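进了弗洛萨里的旧机房,才知道台式机里面有这么多卡扣

我一直有个毛病,走到哪儿都爱看人家的仓库。朋友出门逛古镇逛美术馆,我逛五金店、逛旧货场、逛印刷厂后门。所以三月份听说 Flosari 翻新工坊有开放日,可以进去看旧电脑怎么拆、怎么洗、怎么装回去,我当场就报了名。报名表上有一栏问“您的专业背景”,我填了“没有”,居然也给过了。

地方在 Cudham 路的尽头,门牌是 156 号。导航把我带到了隔壁的轮胎店,轮胎店师傅头也没抬,手往后一指,说“修电脑的往里走”,看来每天被问得不少。往里走是一条斜坡,坡底下有扇蓝漆铁门,门边挂着个小牌子,写着 Flosari,下面一行小字:Cortés 家旧机翻新。原来老板就姓 Cortés,全名 Ezequiel Cortés,五十来岁,围裙口袋里插着一排螺丝刀,跟裁缝插粉笔一个架势。他在墨西哥学的电工,后来跟着太太搬到这边,中文说得很溜,就是一着急会把“内存”说成“内脏”。我觉得后面这个说法更好,记下来了。

同一批进去的还有一对父子、两个学校的网管老师,和一位背着自家主机来的阿姨。阿姨的主机用床单包着,像抱了个孩子。Ezequiel 说今天是参观,不接活儿,阿姨说我知道我知道,我就是顺便带来。最后当然还是给她看了,这个后面再讲。

第一站是收货区。我以为会是那种电子垃圾堆成山的样子,其实整齐得很,铁架子一层一层,机器全部侧着立,标签朝外。他们上个月收进来 417 台,大多是公司和学校换下来的,也有诊所的。带我们看收货区的姑娘叫 Nayeli Pacheco,管登记,说话快,走路更快,我们几个跟在后面像小鸡过马路。她用的登记系统叫 Arine,自己人写的,界面丑得很有年代感,灰底黑字,按一下回车响一声。她特别喜欢那个响声,说听着就知道录进去了,换成别的系统她手会慌。我懂!我家的老计算器也是这样,按键没声音我就总觉得没按上。

登记的时候要看机身上的铭牌和贴纸。Nayeli 说很多人拆开机器前不看外面,直接上手,拆完了才发现型号记错,配件也领错。她的规矩是先抄字,再动手。这句话我回来以后贴在了工具箱盖子上(我的工具箱里目前有一把锤子和半卷电工胶布,但规矩先立起来)。

然后去拆机间。拆机间比收货区暖和,灯也亮,长桌靠墙排开,桌上铺着防静电垫,每个工位右手边有一个小抽屉柜。进门要套鞋套、戴腕带,腕带夹在桌沿的铜扣上。那对父子里的儿子问,不戴会怎么样,Ezequiel 说多半什么事也没有,可是那一回有事的时候你不会知道是哪一回。小朋友听完把腕带又勒紧了一格。

我在这间屋子待得最久。以前在家开过一次机箱,拧了一堆螺丝,打开以后看见灰,又原样合上了,所以对“里面”没有任何概念。他们这里拆的商用台式机,侧板一开就是一整个敞开的箱子,灯一打,金属亮晶晶的,跟我记忆里那团灰完全不是一个东西。我凑得太近,Ezequiel 用手背轻轻把我往后挡了挡,说头发,头发。 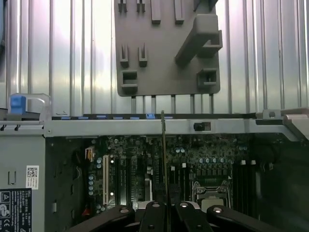

戴尔台式机开箱后:上沿横梁上有一排蓝色小塑料片,左上角是蓝色把手,箱壁上贴着二维码贴纸。

这种蓝色是我那天学到的最实用的一课。Ezequiel 让我们先别急着看零件,先找颜色。他教徒弟的办法是,见到带颜色的塑料件就停一停,想想它是不是留给手用的,多半不用螺丝刀,靠捏、靠扳、靠抬就行。他还补了一句,各家颜色的讲究不完全一样,不能当圣旨。可是我这个外行一下子就觉得有路可走了,像到了陌生的地铁站,先看线路颜色再说。

两位网管老师这时候来了精神,开始讨论学校机房里那批机器。其中一位说他有一次硬拔一个卡扣,拔断了,后来一直用扎带绑着,绑到毕业三届学生。Ezequiel 听完不但没笑,还从抽屉里翻出一小袋塑料件给我们看,全是断的。他每断一个就留一个,袋子外面写着价钱。最贵的那个看起来还没有指甲盖大,我问为什么这么贵,他说因为买不到单个的,要连整块支架一起买。

后来让我们自己动手。每人发一台练习机,任务是把侧板拆下来、把里面能徒手取的东西取出来、再装回去,不通电,也不计时。我前面都很顺,取到内存条的时候卡住了,两头的小扣我只扳开了一头,另一头还咬着,我就在那儿使劲。Nayeli 路过,伸手一按,咔,出来了。她没说话就走了,我觉得她应该是忍了一下。装回去的时候我又把方向插反,条子中间有个小缺口要对着槽里的凸起,对不上就是插不进去。这个设计真好,专门防我这种人。

那个小朋友比我快得多,装完还有空帮他爸爸。他爸爸的侧板怎么都合不上,满头汗,小朋友看了一眼,说线夹住了。果然,一根细线压在边沿下面。Ezequiel 说侧板合不上的时候绝对不要用拳头砸,一定是有什么东西没归位,退回去找。爸爸小声说,我刚才已经砸了一下。全屋大笑,他自己也笑。

再往里是清洁间,隔着玻璃看,不让进,有气枪,声音很大。里面的人戴着护目镜和口罩,把机箱放在吸尘柜里吹。吹之前要用手指按住风扇叶,不让它空转。我问能不能用家里的吹风机,Ezequiel 摇头摇得很慢,慢到我觉得自己问了一个很多人问过的问题。他推荐软毛刷加手动气吹,拍照用的那种皮老虎就可以,便宜,也不容易闯祸。

阿姨的主机就是在清洁间门口的小桌上打开的。床单一层一层揭开,机器擦得很干净,外面一点灰都没有,里面嘛……Ezequiel 先说了一句“哦”,又说了一句“哦”。灰厚得像给散热器穿了一件毛衣。阿姨说她每个星期都擦!擦了八年!原来一直擦的是外面。他当场给她清了,顺手把一根松了的线插紧,没收钱,阿姨非要留下一袋橘子。橘子后来大家分了,我吃了两个,挺甜。

最后是成品区和小卖部。翻新好的机器贴着检测单,哪天测的、谁测的、硬盘换没换都写在上面,我看中的一台小主机标价 637 块,配键盘,不配显示器。我在它前面来回走了 3 趟。家里那台其实还能用,就是开机的时候像烧水。Nayeli 看我不走,过来问平时用来干什么,我说写东西、看图、偶尔算账。她说那你先别买,回去加根内存、清清灰,不行再来。做生意做成这样,我反而更想买了。忍住了,买了一把毛刷和一个气吹,还有一只装螺丝用的磁性小碟,小碟子是冲动消费,但是真的好用,回来以后我把别针和图钉全放进去了。

几件给想去的人提个醒的事:坡道有点陡,拉行李箱或者推婴儿车不太方便;拆机间不能带饮料,门口有架子可以放水杯;长头发请自己带皮筋,我就没带,跟 Nayeli 借了一根,忘了还;穿毛衣的话会被要求套一件工作服,工作服只有大号。停车别停轮胎店门口,师傅脾气还可以,但是他家的狗不行。看拆机最好选下午那一场,上午场我听说人多,工位要轮着用。

回家当天晚上我就把自己的旧主机抱到餐桌上了。先抄铭牌,再动手,按规矩来。打开以后找了半天颜色,一个都没有,全是黑的灰的,只好老老实实拧螺丝,螺丝一颗一颗放进磁碟里。灰清出来小半碗。内存还没买,型号我抄在冰箱贴下面那张纸上,等月底去 Flosari 还皮筋的时候一起问。

最后更新:三月
联系:Flosari 参观笔记留言板 | 版权归作者所有,转载请留言 | 返回顶部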